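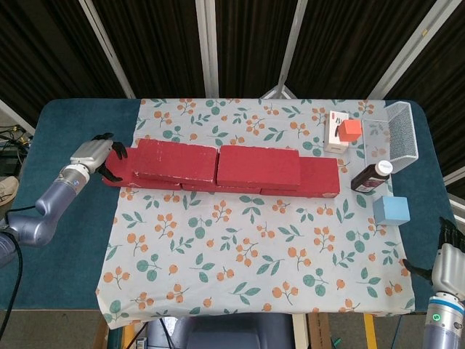

Berry cloth, red bricks in a row, second layer started on top.

From: wilumgate-playbox list
Subject: Re: [playbox] Bricks for the Rokwood tables, and which cloth??

Quick one before I go out, sorry, typing with one thumb.

> Can someone tell me what is happening with the building bricks. We were
> promised a set for the Rokwood mornings and last I heard they were still
> in the Barredo cupboard. Also the blue table is very slippery, small
> children push one brick and the whole wall goes. Is there a cloth? Last
> year there was a cloth. And is the 400 for the year spent or not, because
> if not I would like more bricks, the big sort, not the fiddly ones that
> end up in shoes.

Right, in order.

Bricks. Out of the Barredo cupboard and yes you can have them, from January. The big red ones. Paint is chipped, white showing through on the faces and scratches all over, they have had a life. I wouldn't repaint. Did that with the Plosent set and it went tacky in the summer and every brick had fluff on it by August. Wipe with a damp cloth, dry them properly, back in the crate. Not the bag, the bag has split.

Cloth. Yes, the white one with the orange berries and the green leaves. It doesn't cover the whole table, you get a strip of blue showing at both sides, and it hangs over a bit at the front. Fine for building on. Do pull it flat first, it rucks up near the corner at the front and a brick standing on a wrinkle will lean. If the little ones are tugging at the hem, fold it under and clip it. Clips are in the tin with the chalk.

Someone wanted the plain oilcloth instead. It's at Wilumgate and it smells. Berry one please.

Building. What works best for the under fives is a long low wall, bricks end to end, then the next lot over the joins. Two layers is plenty. Start with the bottom row right across and let them carry on from either end, otherwise they all want the same bit. The smaller block is good for finishing off an end, or it's a chimney, or a dog, depends who you ask. Please don't let anyone go above 9 high on the table, that was agreed after the business with the juice. On the floor, do what you like.

Other bits. Keep the small stuff over to one side of the table, away from the wall, or it gets buried and then there is a search at clearing up time.

Money. 400 is not spent. 70 went on the crate and the new lid (the lid does not fit, I know, I am taking it back). I've looked at more of the big bricks and Plosent do them by the box, but the red is a different red, more of a tomato. Does anyone mind? I don't. Children won't. Say so by the end of the month if you do and I'll hold off ordering. I would get 2 boxes, one for Rokwood and one to stay at Barredo so we stop carting them about.

Storage. Crate goes on the bottom shelf at Rokwood. BOTTOM. It is heavy and the shelf above is held up by hope. Cloth folded on top of the crate, not underneath, it came out last time with a brick shaped dent in it and took ages to iron.

Washing the cloth. Forty degrees, no bleach, the berries have faded a bit allready I think. Whoever does the last morning before the break takes it home. Could that person reply to the list and not just to me, I lose things.

Still need: somebody to collect the crate from Barredo before half past nine, they lock the side door after that. Small car is fine with the seat down.

Got to go, kettle's on and the bus is in ten mins. Will send the rota tonight if the printer behaves.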